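Bring Back the Interval
Speaker notes, Brerkura Film Weekend, July 26, 2019

Before I start: check the clicker works, water on the left, phone OFF (remember last year).

Hello. Thanks for coming in out of the sunshine to sit in the dark and hear somebody talk about having a break. I'll try to keep it short, and yes, there is a break in the middle, I'd be a terrible hypocrite otherwise.

Slide 1, title. Leave it up while people find seats.

Slide 2. Start with the story about Drullik. I saw it in December at the Finov, which has 257 seats, and it was very nearly full. Drullik runs for 165 minutes and I'd had a large coffee beforehand, so you can guess where this is going. By the time the brothers got to the lake I was no longer watching a film, I was doing sums. How long is left? Is this the end? Is THIS the end? (It has three endings. Pause for groans from anybody who's seen it.) I went out in the quiet bit with the boat, and when I got back somebody was dead and I still don't know how. I have asked people. They all went out at the boat too.

Ask for hands: who has left a film for the loo in the past year? Who has missed something good? Don't wait too long if nobody puts a hand up, it's awkward.

Slide 3. So my case is a simple one. If a film is longer than two and a half hours, stop it halfway and put the lights up. Theatres do it. Opera does it, some of them twice. Cinemas used to do it all the time with the big epics, and people bought an ice cream and talked about what they'd just seen, and then they sat down again and were really pleased to be back.

Slide 4, what directors say. The usual answer is that it breaks the spell. I do take this seriously! I love being under the spell. But I'd say a good film can stand it. When I think about the long ones I first saw on telly, with adverts, or with my mum stopping the video to put the tea on, I don't remember them as broken. I remember lying on the carpet desperate for it to start again.

Don't read out the long quote here. It's dull and I always trip over it.

Slide 5. Ó Flaithearta. How many of you know it? It's the four-part one about the family with the ferry, and they showed it here as a single feature, all in one go, the first year of this weekend. It was made with a gap in it. You can feel the gap. The first half finishes on the daughter at the top of the steps, the music drops away, and you're meant to go out and worry about her over a drink. We went straight into the next scene, which opens with a joke about a goat. Nobody laughed, poor goat. We hadn't had time to stop being frightened.

If there's time, play the clip (it's on the second stick, the blue one). If the sound plays up again just describe it and move on.

Slide 6. Where do you put the gap? Halfway by the clock is the lazy answer and it's usually wrong. I'd put it later than you think. You want the audience to know everybody and to want something, and you want the back half to be shorter than the front. My own rule is to look for a door closing. Films are full of them once you start noticing.

Drullik has a perfect one, by the way – the older brother locks up the boat shed and walks away from us up the track. Lights up there and I'd have been fine.

Slides 7, 8, 9. Click through, keep talking.

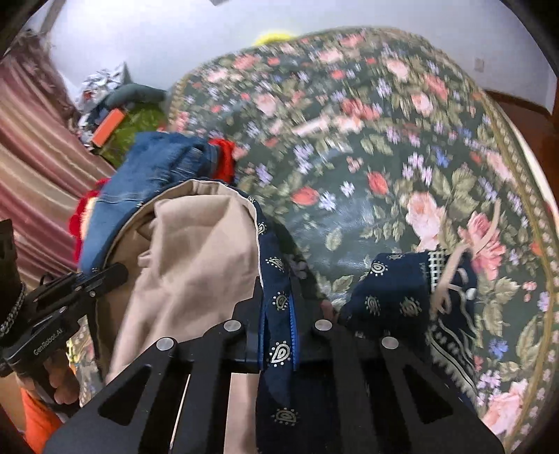
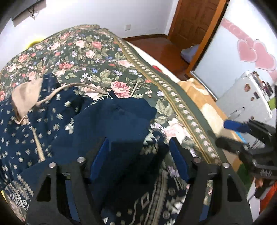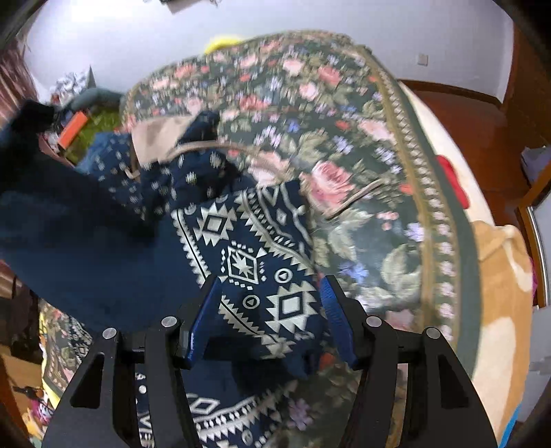 Slides 7 to 9: roses on the first two, diamonds and zigzags on the third.

BREAK. Tell them when to be back. Leave the lights up properly, none of that half-dim business where you can't find your bag.

Slide 10. Welcome back! Ask how it was. Did anybody talk to the person next to them? Was it about the talk? (It won't have been. Fine.)

Now the money bit, and I promise it's quick. Cinemas tell me they can't fit a break in. There are the trailers, there's the cleaning, there's the next showing. Well, the last time I went to see something big I sat through 33 minutes of adverts and trailers before the film began. I timed it. Give me half of that back in the middle and I'll buy a choc ice, and so will most of my row. They'd sell more in one interval than they do from that sad little queue at the start.

Slide 11. A word on home viewing. I know lots of you watch long films in chunks now, an hour tonight and the rest tomorrow, and you come up to me afterwards and confess it as if I were a priest. Please don't feel bad. You're doing intervals. My only plea is to choose where you stop and not just nod off in the middle of a car chase. I have done this with the same car chase more than once, so I speak with feeling.

Slide 12. What I'd like to see. One showing a week of any long film, marked in the listings as having a break, so those who hate the idea can go to a different one. That's all. I wrote to a chain about it in 2000 and got back a voucher for popcorn. I've written to them again since, no voucher.

Possible questions:

Subtitled films? Same rule, and your eyes will thank you.

Horror? Ooh, harder. I think most horror should be ninety minutes and so the matter doesn't come up. If they push me, say I'll give them that one.

Box sets at the cinema, all day long? Yes with breaks, and somewhere to get a proper sandwich.

What's my favourite interval ever? Tell the one about the power cut and the candles. Skip the swearing if there are children in.

Say thank you, mention that the Finov is showing Drullik again tonight in the main screen, and remind them the loos are down the stairs on the right. Take the clicker back to the desk.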